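Memorandum on the Request for Capping Equipment

Section 1. Background

The Office of Equipment Planning at Clendusow received the request on March 12, 2019, and entered it as item 454. The applicant, the packing room at Muvside, asked for one hand-held gripper and a bench to go with it. The sum requested was left blank. In the space for justification the applicant had written: "Please come and see the lid."

The Office does not travel to see lids. It returned the form. The form came back in December with the sum still blank and a single enclosure. 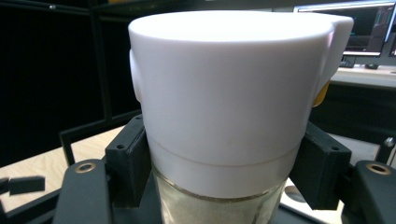
Section 2. Findings

The Office examined the enclosure at its regular meeting. It noted two black fingers holding a white cap on a clear jar, and pale powder inside the jar. It noted that the cap had a large tab on one side and a smaller bump on the other. The question of whether the cap was being turned or pressed was put to a vote and was not settled.

The Office then did what it had not done in 95 prior cases. It asked for a jar.

The jar arrived from Muvside by internal mail. Each member attempted to close it by hand, in order of seniority. The minutes record that this took up the rest of the afternoon, and that the budget for roof repairs was passed over without discussion.

Section 3. Costs

Hikeck quoted 1,000 for the gripper, delivery included. Yeoh quoted 633, with delivery to be arranged by the purchaser. The Office is required to prefer the lower figure and did so. A further line was added for spare fingers, which the applicant had not requested.

Section 4. Decision

Item 454 is approved. The applicant is directed to fill in the sum.

The applicant has also asked for the return of its jar. That request has been entered separately and will be heard in its turn. Until then the jar stands on the long table in the meeting room, where members have been seen to arrive early.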